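People wanted for a study of how bosses talk to the rest of us (and how we talk back)

Hello! I'm Reet Urbonaitė, I'm in the second year of a research degree in business communication, and I need people who go to meetings. If you have a job, and a manager, and at least now and then that manager has to tell you something you'd prefer not to hear, then I would love to have you in my study.

I'm looking at how news travels down through a company when somebody in the middle has to pass it on. A decision gets made at the top, it's written up in a certain way, and then a team leader has to stand up in front of a dozen people and say it in their own words. What happens to it on the way? Which bits get softened, which get dropped, and which get a lot scarier than they were meant to be? I spent six years as a team leader at Hendell before I came back to university, and I still wince at one or two of the announcements I made there. (One of them was about parking. You would not believe how badly you can announce parking.)

There's plenty written about chief executives and their speeches, and a fair bit about crisis messages to customers and the press. The person in the middle gets a chapter at best. My supervisor, Luzius Schnyder, has been grumbling about that for years and I've now caught the grumble from him.

Who I'm looking for

Anyone over 18 who works at least half time for an organisation with more than one layer of management. You can be the one passing on the news or the one hearing it, I need both. It doesn't matter whether you're in an office, a warehouse, a school, a hospital or a shop. I already have a good few people from Miseo and Jaunzems, whose staff have been very generous, so I'm especially keen to hear from people in smaller places and from the public sector. You'll need to be comfortable chatting in English, but it certainly doesn't have to be your first language. It isn't mine!

I can't take people who work in internal communications as their main job, I'm afraid. You're lovely and I'd enjoy it far too much, but you'd be a different study. The same goes for anyone who reported to me at Hendell.

What you'd be doing

First there's a short form, mostly tick boxes, about your job and how news normally reaches you. Then we have a conversation by video or phone, an hour at most, where I ask you to tell me about a piece of news at work that you remember well. Good news counts too, though people hardly ever pick it. After that you'd keep a little diary for 4 weeks. It's really only a few lines each time something gets announced: who told you, how, and what you thought they meant. Typed, handwritten or a voice message, whichever you'll keep up with. We finish with a second, shorter chat about the diary.

If you manage people, there's one extra bit. I'll send you 3 made-up announcements and ask you to record yourself passing each one on as if to your own team. Please don't rehearse. The ums and the "so, basically" are exactly what I'm after, and I've listened to so many of mine by now that I'm past being shocked by anybody else's.

What you'd get

A shopping voucher once the second chat is done, and a smaller one if you have to drop out halfway, which is fine and you needn't tell me why. I'll also send you a plain summary of what I found, in proper sentences, with no theory in it unless you ask for the theory. Managers can have private feedback on their recordings if they'd like it. Mārtiņš Raudsepp, who used to train call centre supervisors, has offered to do those sessions with me and he is much kinder than I am.

Privacy, and your employer

Your employer won't be told you're taking part, by me or by anybody on the project. I change names, job titles and anything else that could point to you or your workplace before the text goes to anyone else. Please don't send me confidential documents, even very juicy ones. Recordings are kept on the university's own storage and deleted when the transcripts have been checked. Valdis Org is the person to write to if you're unhappy with how I've treated you or your data, and he isn't part of my project. The study has been through ethics review under reference 3594, so quote that if you contact him.

How to join in

Use the sign-up form on the Fosa participant page and put "passing it on" in the subject box. Tell me your sort of job, whether you manage anyone, and a time of day that suits you for a call. Darius Jõgi looks after the diary and will set you up with whichever version you've picked. Sign-ups close on June 22, 2021. I started the first interviews in May and they've been going well, so if you're dithering, do write and ask me things first. Asking doesn't commit you to anything.
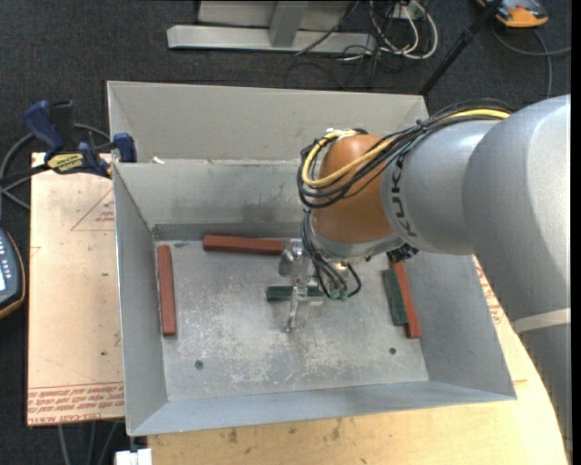
I try to answer everyone within a couple of days, and evening calls are no trouble at all if your shifts are awkward. And if you know a manager who's good at giving bad news, please pass this on to them. I have plenty of the other kind already, myself included.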